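はじめまして、あるいはお久しぶりです。グリッパ比較用シミュレーションデータ **Jotent** のページを開いてくださって、ありがとうございます。前の版を使ってくださった方は、「変更点」だけ先に読んでいただければ足りると思います。

最終更新: 2025年3月4日

## どういうデータか

同じアーム、同じ机まわりの課題で、指先だけを取り替えたら動きがどう変わるのか。もともとは、Bohumila Oravec と Silvia Kubíček が実機の購入前に見当をつけたくて始めた、ごく内輪の比較でした。やっているうちに条件が増え、手元のノートだけでは追いきれなくなったので、こうして配れる形に整えています。

中身はすべてレンダリングされたシミュレーションです。実機の記録は入っていません。

| 項目 | 内容 |
|---|---|
| エピソード総数 | 2000 |
| うち検査を通ったもの | 1855 |
| 評価用に取り分けた分 | 700(検査済みの中から) |
| 制御周期 | 20 Hz |
| 比較した指先 | Drallico、Zernum |
| コントローラ | Kollár(位置制御/インピーダンス制御) |

検査に落ちたエピソードも消さずに `rejected/` に置いてあります。物体が器にめり込んだまま静止してしまうなど、物理計算の側に問題があるものがほとんどですが、失敗の仕方を調べたい方には案外こちらのほうが面白いかもしれません。

## ディレクトリ

```
jotent/
├── episodes/ 検査を通った全エピソード
├── rejected/ 検査に落ちたもの
├── splits/ train.txt, eval.txt
├── configs/ 指先とコントローラの設定
└── tools/ 再生・集計スクリプト
```

まず一本だけ再生してみるなら、次のコマンドが手軽です。

```
python tools/replay.py --config configs/zernum.yaml --index 0
```

初回は形状データの読み込みに少し時間がかかります。画面が黒いままでも、お茶を一杯いれるくらいの間は待ってあげてください。

## 比べてみて感じたこと

Drallico は指先が広めに設定してあり、平らな面どうしで挟める物なら、多少ずれた位置から入っても姿勢が落ち着きます。そのかわり、狭い仕切りの中に下ろすと指の外側が壁に触れやすく、位置制御のままだと器ごと押してしまうことがありました。Kollár をインピーダンス制御に切り替えるとかなりおとなしくなるので、こちらの組み合わせを既定値にしています。

Zernum は先が細く、深い器に入れるときの余裕があります。ただ、斜めの面を持つ物をつかむと、持ち上げる途中で物体がくるりと回ってしまう。Silvia はこれを摩擦係数のせいだと言い、Bohumila は接近角度のせいだと言って、今のところ決着はついていません。両方の条件を振った設定を `configs/` に残したので、ご意見があればぜひ聞かせてください!

指を入れる深さも意外に効きます。浅く止めれば壁との接触は減りますが、くさび形の物では指が斜面を滑りやすくなります。エピソードごとの目標深さは `grasp_depth` に入っているので、集計するときは指先の種類と一緒に分けて見てください。

## 画像の見方

カメラ画像はエピソードごとに `rgb/` へ入っています。仕切りのある器を使う課題では、グリッパが物体に重なる時間が長いので、深度も併用したほうが扱いやすいと思います。

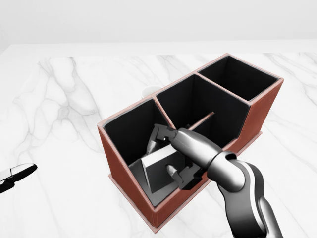

*図1:仕切り付きデスクオーガナイザーの左の区画で、灰色のくさび形ブロックを挟む二指グリッパ(シミュレーション)*

この課題では、ブロックの姿勢を区画の底面に対する角度で記録しています。世界座標での姿勢が必要なら `tools/to_world.py` で変換できます。

## 変更点

- 7月版にあった左右の指の取り違えを直しました。古い集計結果をお持ちの方は、お手数ですが計算し直してください。
- `eval.txt` の並びを固定しました。
- 接触力のログに単位(N)を明記しました。

## 知っておいていただきたい制限

柔らかい物や液体は扱っていません。照明の変化も控えめで、壁や天板の見た目の種類も多くはないため、このデータだけで学習した視覚モデルをそのまま実機に載せるのはおすすめしません。接触力の値も指先どうしの相対比較に使う目安と考えてください。

不具合や質問は Issue へどうぞ。設定ファイルと、うまくいかなかったエピソードの番号を添えていただけると、こちらで再現するのがずいぶん楽になります。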